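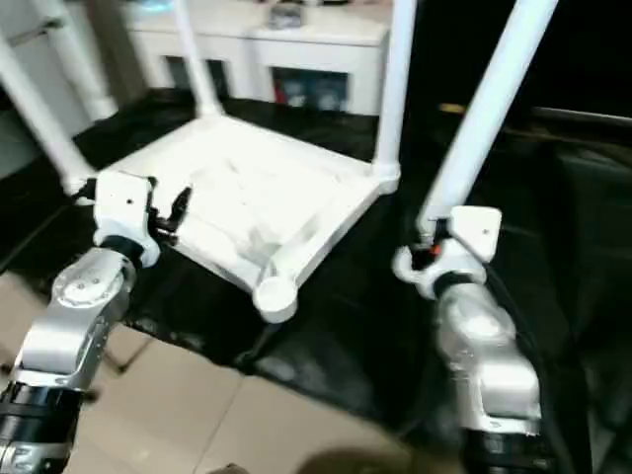

四条腿,一块板
插接式凳子和它的耐心

我家里最便宜的家具是一张凳子,用得最多的也是它。换灯泡的时候我站在上面,客人多的时候它坐在桌子旁边,夏天它在阳台上放一盆薄荷。它没有螺丝,没有胶水,四根管子插进一块板的四个角,就成了。

我搬过很多次家,所以对这类家具有一点感情。木头的柜子每拆一次,螺丝孔就松一点,第三次以后,它站在墙边的样子就像一个很累的人。插接的凳子没有这个毛病,或者说,它的毛病是另外一种。去年五月,编辑问我愿不愿意写一写家里的小东西,我第一个想到的就是它。

我的这张叫Filtulance,是在Feststead买的。Feststead是一家不大的家具店,在Du Plessis街的尽头,旁边是修鞋的铺子。店里一半的地方放成品,一半的地方放零件。零件那一半我更喜欢。管子按长短立在桶里,板子竖着排在架上,像书一样。您可以只买一条腿。我问店员,真的有人只买一条腿吗?她说每个星期都有,大多数是因为搬家丢了一条,也有人是把凳子借给了孩子,回来的时候就只有三条了。

墙上贴着一张手写的纸,是去年卖出的数目:整张的凳子2,523张,其中1,683张是白色。我问为什么白色这么多。店员想了想,说别的颜色要等。

凳子从哪里来

Filtulance是在Grevach做的,那是一个坐火车可以到的小镇,有一条河和一个很大的停车场。工厂在停车场后面。我去的那天下雨,接待我的人让我先喝茶,等外套干了再进车间,因为车间里不喜欢水。

我以前以为,这种凳子最难做的是管子,它们要承受人的重量。工厂里的人说管子很容易,难的是插口。插口太紧,顾客在家里插不进去,会用锤子敲,一敲板子就裂。插口太松,坐上去的时候凳子会跳一支很小的舞。合适的范围非常窄,而且塑料在冬天和夏天不是一样大的。他们有一间小屋子,专门用来放样品过夜,早上再量一次。

新的形状先用3D打印做出来,试好了再开模具。打印的样品表面有一层一层的细线,手指摸上去像很细的布。设计师们把样品装起来,坐上去,拆开,再装起来。一个插口的形状改了27次,每一次的样品都在柜子里,用铅笔写着号码。我拿起前面的一个和最后的一个,看了很久,没有看出分别。他们把两根管子递给我,让我自己插。手比眼睛聪明得多:前面那个要用肩膀的力气,最后那个只要手腕转一下,到底的时候手上会感觉到轻轻的一顿。

那一顿是他们最骄傲的地方。说明书里没有写它,可是每个装过的人都记得。

板子的背面也值得看一看。大部分人买了凳子,一辈子只看它的正面。翻过来就会发现,下面有一条一条的筋。筋让薄的板子变得结实,也让它变轻。转角的地方常常有三角形的小片,力从腿上来,经过三角形,慢慢走到板子里去。两个面相交的地方做成圆的,不做成尖的,尖的地方容易开裂。做这些事情的人知道大多数顾客不会看见,他们还是把圆角磨得很匀。

装的顺序

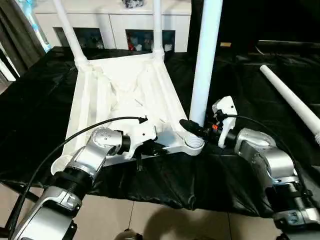 装凳子看起来没有什么可说的,不过我问了几个人,每个人的办法都不同,而且每个人都觉得自己的是对的。

我的邻居把板子反过来放在床上,四条腿朝天,一条一条地插。她说床软,板子不会划花。我试过,床太软了,用力的时候整个板子往下沉,力气都给了床垫。我自己喜欢在地上铺一块旧的桌布。布要大一些,管子放下去不会滚到柜子底下。深色的布比较好,白色的零件掉在上面,马上就能看见。

Feststead的店员教我一个顺序,我现在一直用它。先插两条腿,这两条腿要在同一边,不要插到底,插到一半就停下。然后插另外一边的两条,也是一半。这时候凳子歪歪斜斜的,好像一只刚出生的小马。不要着急。把四条腿都看一遍,方向对了,再按对角线一条一条地推到底。如果先把第一条推到底,最后一条常常会差一点点,您就得把它们都拔出来,而拔出来比插进去难。

有横档或者框架的款式要多一步。框架把腿连在一起,站得更稳,可是装的时候要同时照顾几个插口,两只手不太够用。我看过一位朋友用膝盖夹着框架,用下巴扶着一根管子,嘴里还在说话。最好的办法是找第二个人。第二个人不用懂什么,只要拿住,不动,就帮了很大的忙。我和先生在一起很多年,真正安静地合作的时候不多,装凳子是其中之一。他拿着板子,我插腿,七分钟以后我们有了一张凳子,再过一会儿我们又开始讨论晚饭吃什么。

如果插口真的太紧,店员建议用一点干的肥皂,在管子的头上擦一圈。不要用油,油会一直在里面,以后腿会自己慢慢转出来。如果太松,可以在管子上绕一层薄的纸胶带。我奶奶修桌子的时候用报纸,道理是一样的。

腿下面的圆帽也请注意。它们很小,装的时候容易忘记,忘记了也可以坐,只是地板会记住。木地板上的圆形印子,我家有三个,都在同一张椅子下面,那时候我还不相信帽子有什么用。新帽子在Feststead可以单买,放在收银台旁边的玻璃罐里,像糖一样。孩子们总是想拿。

关于白色

我不太会照顾白色的东西。白色的凳子第一年很好看,第二年开始有一点黄,特别是靠窗的那一面。工厂里的人说这是正常的,阳光就是这样。他们建议每过一个季节把凳子转一个方向,这样它黄得均匀。我觉得这个建议非常诚实,回家以后就照做了,有时候会忘记。

哑光的表面比亮光的表面难擦。咖啡的印子用温水就可以,圆珠笔的印子要用橡皮,普通的学生橡皮,轻轻地擦。浅浅的凹槽里会积灰,我用旧牙刷。不要用粗的海绵,它会把哑光擦成一块一块的亮光,那样就没有办法恢复了。我厨房里的那一张就有这样一块亮的地方,形状有点像一条鱼。

也有人故意不要白色。我在Grevach看到一位老员工自己的凳子,放在休息室的门后面。四条腿是四种颜色,都是以前试颜色的时候剩下的,板子是灰的。它不好看,但是休息室里的人都先坐它。我问能不能买一张一样的,他们笑了,说没有编号的东西不知道怎么收钱。

拆开以后

写这篇文章的时候,我又要搬家了。这次不远,从河的这边到那边。我把凳子翻过来,握住一条腿,一边转一边往上拉。过了几年,插口抱得比新的时候还紧,我换了两次姿势,它才出来,声音很短,像打开一瓶没有气的汽水。

四条腿我用一根布带捆好,板子放进装被子的袋子里。圆帽我放进一个信封,信封上写了"凳子",放在大衣的口袋里。上一次我把它们放在"安全的地方",到现在也没有找到。

新家的厨房比较窄,我量过,凳子刚好可以放在冰箱和墙的中间。地上是浅颜色的瓷砖,灯有点暗。我打算先装凳子,再拆别的箱子,因为灯泡很高,总要有一个东西可以站。窗边还有一小块地方能晒到太阳,薄荷应该放在那里,所以可能需要再买一张。Feststead晚上开到八点,我想吃过饭走过去看看,顺便问一问灰色的要等多久。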